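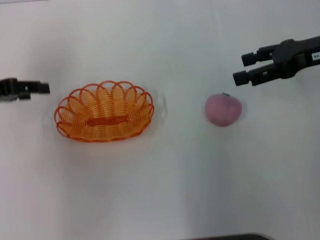 Figure 4.1 An orange woven basket and an artificial peach on a pale tabletop.

Chapter 4
The Loan Player and the Two Clubs

In March, when the season in many leagues is already in its last part, the manager of a football club has to think about two teams at the same time. The first is the team which plays this week. The second is the team which he will have in August, and some of its players may be wearing the shirt of another club today. This chapter is about those players.

A loan is an agreement by which a player stays under contract with one club, called the parent club, but trains and plays for another, called the host club. Three parties must sign it: the two clubs and the player himself. In Chapter 2 we looked at permanent transfers, where the registration passes from seller to buyer and does not come back. With a loan the registration comes back on a fixed day, and most of the difficulties which we study in this chapter begin from that fact.

Let us take the case of Santosh Tripathi, a young left-sided midfielder at Grela Athletic. In his first year with the senior squad he played 1,836 minutes in all competitions, which is a good number for a player of his age. Then the club bought an older player for the same position, and in the first half of the following season Tripathi played only 400 minutes, nearly all of them as a substitute. Two clubs asked to borrow him. Kasent Town offered to pay his full wages but could not promise him a place in the team. Toprak United offered to pay one half, and their manager said openly that he wanted to play him every week.

Which offer is better? The answer depends on who is asking. For the finance department at Grela the Kasent offer is clearly the cheaper one. For the coach, a player who sits on the bench at Kasent will come home no better than he left – and perhaps with less confidence. The player wants to play, but he also has to consider that Toprak were near the bottom of the table, and that a young man can be blamed for a relegation to which he contributed very little.

Grela chose Toprak. They added a clause by which the share of wages paid by Toprak would rise if Tripathi was left out of the team for four league matches in a row while he was fit. Such clauses are now common, and we will read the text of one in Section 4.3.

4.1 Why clubs lend

Clubs lend players for different reasons, and it is useful to keep them apart. A development loan is made for the good of a young player. A wage loan is made to remove a salary from the books for some months. A trial loan gives the host club time to decide if it wants to buy, and it usually contains an option with a fixed price. The move of Tripathi was of the first kind, although Toprak had also asked for an option and were refused.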